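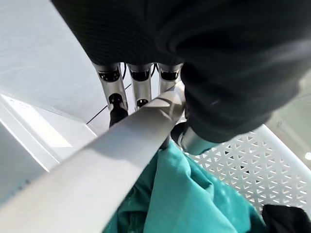 Figure 1. Teal-green cloth before folding, bunched on itself.

HOUSEKEEPING SKILLS 112
Unit 4: Small cloths and dusters
Handout prepared by Modupe Adeleke, 4/2/26

Read this before the practical. Bring it with you, as you will need the table of faults from Unit 2 as well.

Why we start from a crumpled cloth

Most textbooks show a cloth already laid flat. On the job it comes to you in a heap, so the first skill is finding an edge. Look for a hem and follow it with your fingers until you reach a corner. Hold that corner and keep following the same hem to the next one. Do not shake the cloth out over a clean surface.

Opening out

Lay the cloth down with both corners held. Let the rest drop toward you. Smooth from the middle outward with the flat of the hand. If a crease comes back, lift that side and lay it again - pressing harder will only move the crease somewhere else.

The quarter fold

Bring the top edge down to the bottom edge and match the corners. Turn the cloth and fold side to side. You now have a quarter fold, with eight faces you can use in turn for dusting. Start with an outside face. When it is dirty, turn to the next, and refold when both outside faces are used.

For storage, fold once more and stack with the closed edge facing out. Stacks should all face the same way on the shelf.

Color coding

Our training rooms follow the Dultthorpe chart. Green cloths are for general surfaces only. A cloth used in the wrong area goes straight to the laundry bag and does not go back on the cart. Workplaces vary, so check the chart where you are placed.

Common faults

Corners matched on one side only.
Hem rolled under and folded in.
Cloth folded while damp and put away.

For the practical

Work in pairs. One person folds, the other checks against the list, then swap. Rakiya Nnaji will sign your sheet. Anyone who missed Unit 3 should see her before starting.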